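Slow release fault (Plultomis gripper)

From Wurero, the open handbook of handling robots

The slow release fault, also called pad cling, is a failure found in hand-held and arm-mounted grippers of the Plultomis type, in which the fingers open fully but a light packet stays stuck to one of the pads for a moment before it drops. It was first written up at the Thygesen workshop in Monenov, where packing trials with wrapped snacks had been going along quite happily for some weeks before anyone thought to look closely at the odd packet that landed in the wrong place.

Background

The Plultomis gripper has two fingers that close towards one another, each ending in a blue textured pad. The pads are meant to give a kindly hold on things that crush easily, such as biscuits and small cakes, and for the most part they do just that. The trouble lies with thin, light wrappings, which can cling to the pad after the hold has been let go – a small matter with one biscuit, but a tiresome one over a long day of packing. 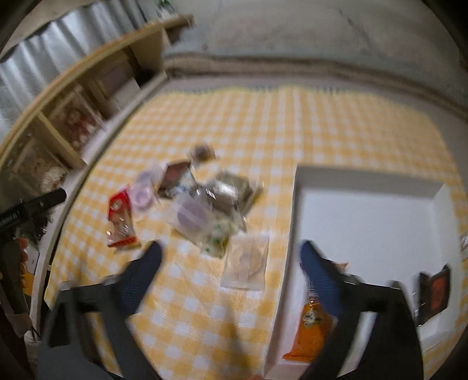
Gripper fingers apart over a gingham cloth, with wrapped snacks to the left and an open white cardboard box to the right.

The fault in the Monenov trials

The workshop went back through 2671 recorded pick-and-place moves and found 50 in which the packet had let go late. In 13 of these it fell outside the box altogether. The control program took the width between the fingers as its only sign that a packet had been released, so each of these moves had been marked down as a success. It is this false report, more than the dropped biscuit itself, that most later writers have treated as the real fault.

Foil packets and clear plastic bags behaved differently from one another, and a mixed pile of the two made the pattern rather hard to spot at first. Clear bags clung more often, above all on dry days, and static was thought to be the likeliest cause, though worn pads were blamed as well and the question has never been fully settled.

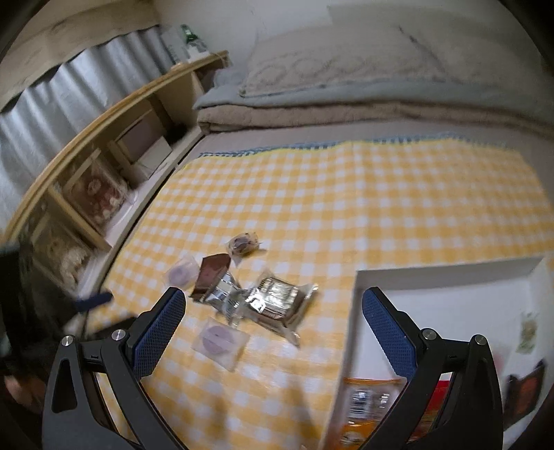 Remedies and safety

The workshop's notice of 20 February 2025 asked users to add a short pause after opening and to wipe the pads after every 20 moves. It also warned against plucking a stuck packet away by hand while the drive is live, as the fingers may close again without warning. A revised program, sent out in March, checks for a packet still on the pad before the move is counted. Older units can take the new program too, provided the pads have been changed first.

See also: Pad wear; False success report; Finger pinch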